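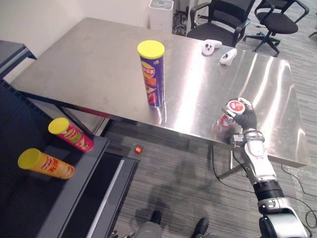
Speaker notes – "Shelf Talk: Snacks in Small Stores"
Embla Magnusson, Trullerden spring meetup

Opening
Good morning! Ask who bought chips in a tube this month. Wait for hands. Then tell the Traltemel story: my first store, 650 square feet, one snack aisle, and I loved every inch of it.
Say early on that tubes are my favorite thing to stock. They stack, they don't crush, and the colors do half the selling.

Color first
Shoppers find their flavor by color long before they read a word. So give each color its own spot and keep it there. On the slide, look at the purple Lay's at the right end of the lower shelf, next to the red one – you could pick it out from across the store!
Pause here and let people name their own store's easiest color to spot.

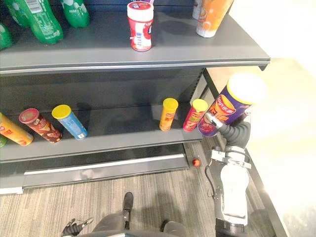 Neighbors
Drinks near chips, always. Soda on the shelf above works nicely in a narrow aisle. Mention the Dubey store, where we tried it in November and had a great time moving things back and forth (skip if running late).
Restocking goes best with a cart or table close by. Bring out one flavor at a time, fill it, then go get the next. 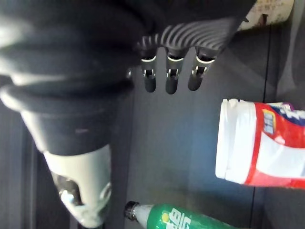 How often should a small store straighten its chip shelf?
Twice a day is plenty for most places, once before opening and once after the lunch rush.

Gaps and leaners
My favorite part, so slow down. Tubes tip over onto each other, and then a row looks half finished. Point out the four leaning on the left, the bare stretch of shelf, and the two standing straight toward the right.

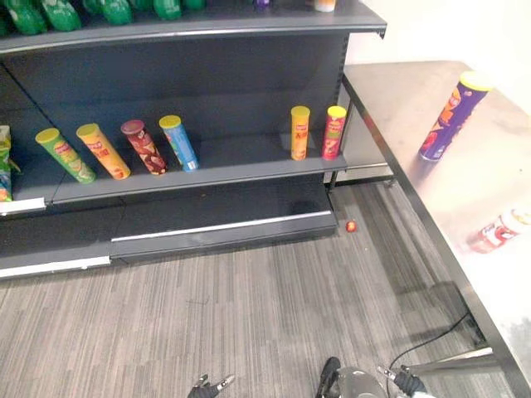 Start from the upright ones and work back toward the leaners, lids up, logos out. Give the Tindeck folks a wave here, they taught me that order. Takes me 2 minutes on a good day.
Questions, then coffee – handouts are by the door.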